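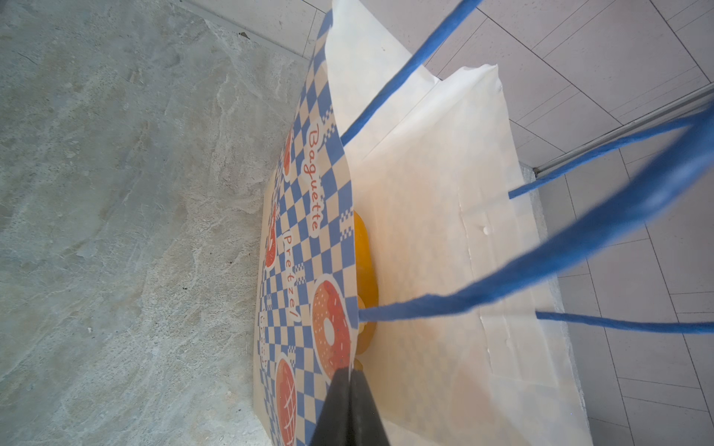 Bakery bag, seen from the gripper.

Open day set-up: the bread station

1. Stand the paper bag on the floor with its mouth open. Guests love the Baguette and Pretzel print – keep it turned toward them!
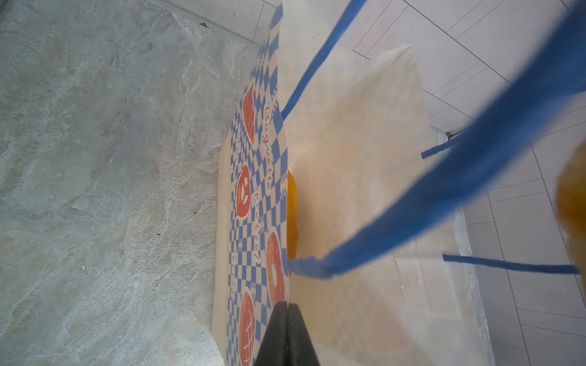
Run the Cuvora pick routine once before the doors open. Keep up to 7 guests at the line per showing.

CAUTION: Stop the arm before reaching in.

2. Close the gripper on the tongs, red tips up, and let the crowd have a good look.

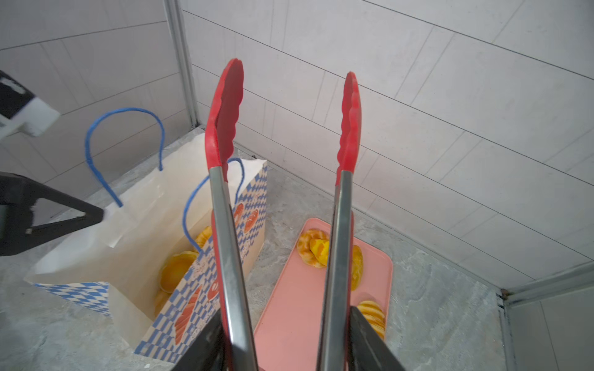
3. Start the Jorkamitz demo – this is the fun part!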